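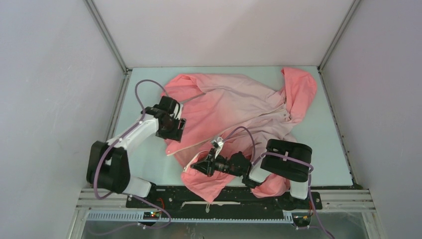 可变形物体操作 · 课程讲义第6讲
Midach 课程组整理 | 五月修订

同学们好，上一讲留下的那个尾巴，这一讲我们慢慢把它接上。上次讲到，刚体抓取里最舒服的一件事，是物体的状态用六个数就能写完；到了衣物这里，这份舒服就没有了。一件粉色衣服皱着摊在台面上，两条机械臂要对付的是一个几乎无穷维的形状，而且大半还藏在褶子底下。请大家先别急着想网络结构，把这个困难在心里多放一会儿，后面的设计才看得明白。

一、从哪里下手

我们沿用 Usthorpe 这套方法的写法，把整个任务拆成2个阶段：先展平，再折叠。展平阶段不要求认出这是什么衣服，只要求找到“值得抓的边”。浅色的滚边在这里帮了大忙，它和粉色布面之间有明暗差，斜斜地穿过衣身，相当于给了策略一条现成的参考线。不过也要提醒一句，边缘检测找到的线，有时是衣边，有时只是一道褶，两者在单帧图像里常常分不开（做过作业的同学想必深有体会）。

二、双臂怎么分工

很多同学第一次写双臂策略，会很自然地写成两个单臂策略并排跑，我当年也是这么写的，结果两只手互相较劲，布被绷得紧紧的，谁也不肯松。Usthorpe 的做法是让两臂共享一个观测编码，输出则是一段联合动作，每段8步，执行完再重新观测。一只夹爪停在布面上方，另一只低低地伏在翻起的折边旁，这样的姿态在衣物操作里非常典型，读数据的时候请多留意两臂高度的差别。

三、结果怎么读

在 Plelport 测试集上，联合动作的展平成功率为84%。这个数字挺好看，我也替做实验的同学高兴，可是请务必连同成功的定义一起读：这里只看展平后的覆盖面积，不管衣服朝向，也不管正反面。衣角垂到台面前沿以外的情形，覆盖面积会被低估，因为俯视投影看不到垂下去的那一截。Morgan 那一组后来把台外部分单独标注，重新算了一遍，排序没有变，各方法之间的差距倒是缩小了一些。

四、几个容易踩的坑

动作段取得太长，布滑了策略还不知道；取得太短，两臂又会犹犹豫豫，来回抖动。线缆也别忘了，它沿着手臂走，在腕部附近要留出弯曲余量，规划时最好给腕关节转角加一个软约束。还有，扣件和金属小件容易反光，深度图上会出现空洞，补洞之前先看看原始彩色图。

五、课后思考

1. 如果衣服没有浅色滚边，只剩同色的布边，你会换用什么线索？
2. 试为“台外垂落”写一个惩罚项，并说明它会不会妨碍折叠阶段。
3. 把动作段从8步改为2步，重跑基线，画出两臂末端的高度曲线，下一讲带来一起讨论。

阅读材料放在课程页面的老位置，第三节的表格建议打印出来看，屏幕上列太挤了。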